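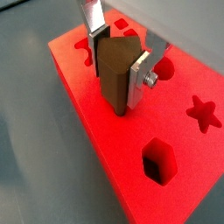 Elin Prothero would like it known that she never said the expensive one would win. What she said, in June, was that the expensive one had better win, given what it cost, and she regards these as two separate remarks.

The gripper trial at the Luleck workshop in Kerville has now finished, and the expensive one came second. Three parallel grippers were put on the same arm, with the same wrist camera and the same controller, and asked to do what toddlers do on wet afternoons: pick up a shaped block and post it into the matching hole in a piece of red foam. Each had 2000 attempts. The arm does not get bored, though the people resetting the blocks spoke freely on the subject.

First place went to the McPhee, a plain pair of aluminium fingers with flat pads, which missed 123 times. The Jallemberg, with its sensing fingertips and a manual in two volumes, missed rather more often and stopped twice to report that it was holding something when it was not. The third entry, built in-house over a long weekend, was withdrawn after its left finger came off in the star.

Most of the misses had little to do with grip strength. A block picked up a degree or two askew stays askew all the way down, and then sits on the lip of the hole looking pleased with itself. The wide, flat pads on the McPhee tended to square the block up as they closed. The Jallemberg's softer tips let it settle at whatever angle it fancied, then measured that angle beautifully.

The round peg gave the least trouble, as it does in nurseries. The five-sided block was the worst of the lot: it has one right way in and several that look right from the camera until the fingers let go. Slowing the last 20 millimetres of the descent helped all three, and will be kept as the workshop's standard setting.

Luleck has ordered a second McPhee. The Jallemberg stays on for a trial with soft packaging, where its makers say it will feel more at home. The foam has been turned round to even out the wear, and the in-house gripper is back on the bench with longer screws.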